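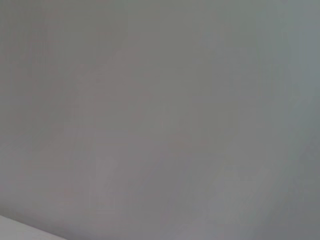
Chapter 10
Fibers Finer Than Silk

When I was a student in Tudar I owned exactly one good sweater, and I ruined it in December by washing it with my towels. It came out stiff, tiny and thick as a doormat. I was furious! But that sweater got me interested in textiles, because I wanted to know why the wool had shrunk and the cotton hadn't. We dealt with wool scales and felting in the last chapter, so now we can leave animals and plants behind and turn to the fibers people make.

Most of these begin as a thick liquid pushed through a plate full of tiny holes. The shape of the hole matters a lot (a round one gives a slick, shiny thread, a three-sided one makes the thread sparkle), and so does how hard you stretch the thread afterward. My first job was at the Flesitz mill, where I spent 10 weeks on the spinning floor and still couldn't rethread a machine without help.

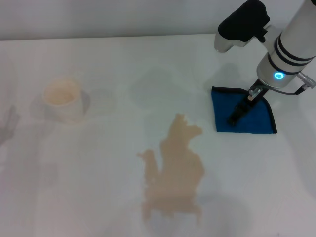 Figure 10.1 Blue microfiber cloth on a white tabletop.

Microfiber is usually polyester, often mixed with nylon, and each strand is finer than silk. Split those strands and you get lots of narrow gaps that pull in water. Fabric softener can coat them – keep it out of the wash.

We'll start with melt spinning, then go on to denier, the unit you'll need for the problems on page 147. Keep your notes on yarn twist handy. You'll want them for the Yimer loom exercise too, and that one is long.

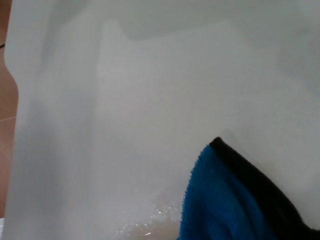
Figure 10.2 Plush pile on the blue section of a folded cloth.

10.1 From Liquid to Thread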